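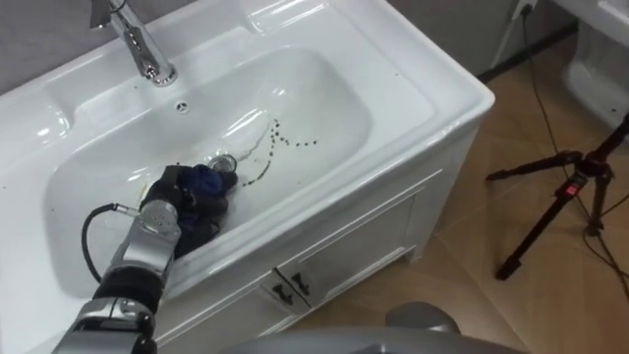
Norska launches Polluma, a range of gently dried herbal teas and tinctures grown on its own land

Norska, the family-run herb grower and maker of plant-based food supplements, is delighted to announce the arrival of Polluma, a new range of single-herb teas and tinctures made from nettle, lemon balm, elderberry and rosehip. The range goes on sale in November through independent health food shops and from the Norska website, and it has been a long time coming, as anyone who has visited our stand at the shows over the past few years and been handed a small paper cup of something green will know.

Every herb in the Polluma range is grown at Fogh, our farm on a south-facing slope above the river, where we have 58 acres under certified organic cultivation. We started there with one field of chamomile and a borrowed tractor. The chamomile is still going strong and still has its own loyal following, but over the years we have added hedgerows, a walled plot for the tender plants and a good stretch of damp ground at the bottom of the hill that turned out to suit nettles better than anything else we tried on it. We do not use weedkillers or artificial fertilisers, and the rows are hoed by hand or with a small wheel hoe, depending on who is out there and how their back is feeling.

What makes these teas taste the way they do is mostly the drying. Many dried herbs are put through hot air quickly so that they can be packed the same day, and there are sensible reasons for doing it that way. We prefer to go slowly. Leaves are picked in the morning once the dew has lifted, carried up to the barn in shallow trays and dried at 35 degrees in moving air until they crumble between the fingers. Lemon balm in particular loses its scent very easily when it gets too warm, and when you open a pouch of ours we hope you will notice the difference before the kettle has even boiled.

Rosehips and elderberries need a different approach. The rosehips are halved, seeded and freed of their little hairs (a fiddly job, and we have yet to find a machine that does it to our liking) and then dried on racks for rather longer than the leaves. The elderberries are stripped from their stalks and always heated before they go any further, as elderberries should be. They give a deep, almost winey tea that is very good with a slice of orange and a spoonful of honey on a cold evening.

The tinctures are made in a separate room beside the barn, using a pressing method we call Clirinetti. The chopped herb is steeped in organic grain alcohol and spring water, turned daily, and then pressed slowly through cloth under a steady weight. After that the liquid is left to settle in the dark and drawn off from the top. It takes several weeks from start to finish and the yield is smaller than it would be with a faster press, but the result is clear and bright with a clean flavour, and we have grown very fond of the whole slow business. An alcohol-free version made with vegetable glycerine is available for lemon balm and nettle, and we hope to add rosehip to that list next year.

Before settling on the final blends and strengths we asked our customers for help. In all, 865 people on our mailing list received plain, unlabelled sample packs and were invited to tell us what they thought of the taste, the strength and the instructions. We asked only about flavour and ease of use, and the replies were wonderfully frank. Of those who took part, 81 per cent said they would happily drink the lemon balm every day. The nettle divided opinion rather more, with quite a number of people asking for something softer, so we went back to the earlier spring cuttings and now use only the young tops. Several people wrote to say that our brewing times were too short, and they were quite right. The new packs suggest ten minutes with a lid on the cup.

We have thought hard about packaging too. The teas come loose in resealable paper pouches which can go out with your household paper recycling once the small label has been peeled away, and the tinctures are in brown glass bottles with a dropper. Shops that would like to sell the teas by weight can order them in large refill sacks, and we will gladly lend a set of scoops and printed cards to go with them. Each pouch and bottle carries a batch number, and typing it into our website will bring up the field the herb came from, the month it was cut and the results of the checks made on that batch by an outside laboratory.

As with everything we make, we would rather say too little about what a herb might do for you than too much. Polluma teas and tinctures are foods and food supplements. They are not medicines and should not take the place of a varied diet, a healthy way of life or the advice of your doctor. If you are pregnant, breastfeeding, taking prescribed medicines or being treated for any condition, please speak to a pharmacist or doctor before using them, and keep all supplements out of the reach of young children.

To welcome the new range we will be offering tastings in a number of shops during the launch month, with all four teas on the go and somebody from the farm there to pour and chat. Shops that would like to take part are warmly invited to get in touch, and we can usually bring our own urn if there is a socket near the till. Customers who already receive our seasonal herb box will find a pouch of the lemon balm tucked inside the next one with our thanks.

Availability

Polluma teas: nettle, lemon balm, elderberry, rosehip. Resealable pouches and trade refill sacks.

Polluma tinctures: nettle, lemon balm, elderberry, rosehip. Brown glass dropper bottles. Alcohol-free nettle and lemon balm also available.

About Norska

Norska grows, dries and presses organic herbs at Fogh and supplies them to independent shops, herbal dispensaries and customers at home. The farm opens its gates to visitors in early summer, when the chamomile is in flower, and guided walks can be booked through the website.

Notes for editors

Samples, product photographs and a full ingredients list are available on request from the Norska press desk. Farm visits for writers can be arranged at most times of year, though mornings are best during the cutting season and stout shoes are a good idea whatever the weather. Trade enquiries, including minimum orders and delivery, should go to the Norska sales office.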